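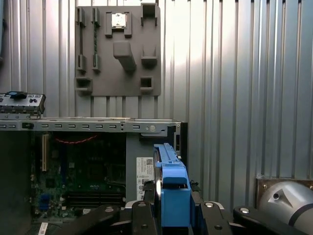 Please say somewhere, wrote one reader of the last edition, what we are meant to do when the arm stops with a drive still in its fingers, because the temptation is to reach in and pull.

August
By Berhanu Tekleab

Section 8. When the arm stops while holding a drive caddy

It was a fair request, and I am sorry the last edition passed over it so quickly. A stop in the middle of a drive swap is the fault we are asked about most often on the Tirnik cell, and it is nearly always put right in a few minutes by someone who takes their time. Please do read the whole section through before you touch anything, even if you have done this before and even if there is a queue of machines waiting.

What the fault looks like

The arm halts near the chassis, the Vinden controller shows GRIP HELD - MOTION STOPPED, and the fingers stay closed on the caddy. The usual cause is that the caddy met the bay at a slight angle and the push force went over its limit, which is set to 40 newtons when the cell is delivered. Less often, the caddy has slipped in the fingers and its latch has caught on the edge of the bay.

CAUTION: The fingers stay under force after a stop. They will hold the drive in an emergency stop as well, so a still arm does not mean a slack grip. Keep your hands out from between the fingers until step 6 is finished.

CAUTION: The computer is worked on with its side panel off. Make sure it has been unplugged from the mains before you lean over the board, and wear your wrist strap.

Clearing the fault

1. Press the emergency stop, if it is not already in, and hang your tag on it so that a helpful colleague does not release it for you.

2. Look before you do anything else. Find out whether the caddy is clear of the bay, touching it, or partly inside. If a cable is caught between the caddy and the case, make a note of where it runs.

3. If the caddy is clear of the bay, go straight to step 5.

4. If the caddy is touching the bay or partly inside, release the emergency stop, choose HAND GUIDE, and set the speed to its lowest value. Back the arm out along the line it came in on, in moves of 2 mm, and watch the caddy all the while. It is slow going, I know, but a sideways tug at this point can bend the latch or mark the connector.

5. Carry on until there is at least 80 mm between the caddy and the chassis, then lay the foam tray underneath. Press the emergency stop again.

6. Put one hand flat under the caddy, well below the fingers, and turn the manual release on the gripper body with the other. The fingers open gradually. Let the weight come down on to your palm and lower it to the tray.

7. Check the caddy, the latch and the drive connector in a good light. If anything is bent or cracked, set the drive aside with a label on it and do not offer it to the bay again.

Note: If the release will not turn, please don't use a spanner on it. Leave the stop pressed, close the guard, and ring your service contact. A drive can sit quite happily in the fingers overnight.

Starting again

8. Wipe the finger pads with a dry cloth and look for shiny patches. Worn pads let the caddy tilt, and pads may be kept in use for up to 200 swaps on the standard setting.

9. Run the Akik alignment check with the gripper empty. If it fails, repeat it once, and if it fails again, go to the section on re-teaching the bay position.

10. Remove your tag, close the guard and run one swap at low speed while you stand by the stop button.

Note: Raising the force limit will make the message go away, and I do understand the appeal on a busy afternoon. Please leave it alone until the alignment has been checked, and write any change in the cell log with your name beside it.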